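Plirkavar House, Mikulthorpe: room safety check
Bedroom 8, Thursday, 20 minutes allowed

1. Walkways. Passed, though I'd like to see it again at night with the main light off.

2. Bedside lamp and lead. Passed. The sticker says tested. It doesn't say by whom.

3. Small table. Not passed. Last month's sheet has this down as "tidied", and I don't believe it. A box with Chinese writing is still piled in with cloths and other odds and ends. If it holds tablets it belongs in the locked cupboard. Sort, and bin what is rubbish.

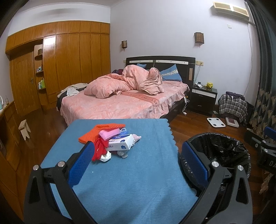
4. Waste bin. Lined, bag folded over the rim. Passed. Its place beside the table is fine if people use it.

5. Window catch. Grullik fitted a new one under job 1287 and call it child-proof. I had it open with one hand. Refer back.

6. Smoke alarm. Sounded on test. Passed.

Recheck item 3 before the room is let.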